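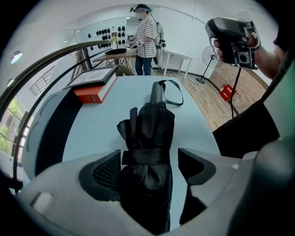

Reviews > Travel > Rain Gear

Monday, December 7, 2020
By Maya Chamoun

Olonix compact umbrella, two months in. Short version — good, buy it, skip the gift box.

Walked to work with it most days, 16 blocks each way, usually with a coffee in the other hand. Opens fast. Flipped inside out 2 times, both on the bridge, popped right back with no bent ribs. My old Nimus would of been in the trash by then.

Dries overnight if you leave it open in the tub. Leave it rolled up in a bag and it smells by Thursday, same as every umbrella I've owned.

Gripes. Closing it takes a real shove, and my thumb slipped more than once. Coverage is fine for one person, bad for one person plus backpack. Strap is too short to wrap when the fabric is soaked, so I mostly dont bother. The wrist loop came loose at one end in the first week — emailed them, got a new one from a guy named Bilal Haddad in four days. No photos or receipt needed.

Gift box adds to the price and it's just cardboard.

Would I get it again? Yes. For a car or a desk drawer get something cheaper. For walking, this one.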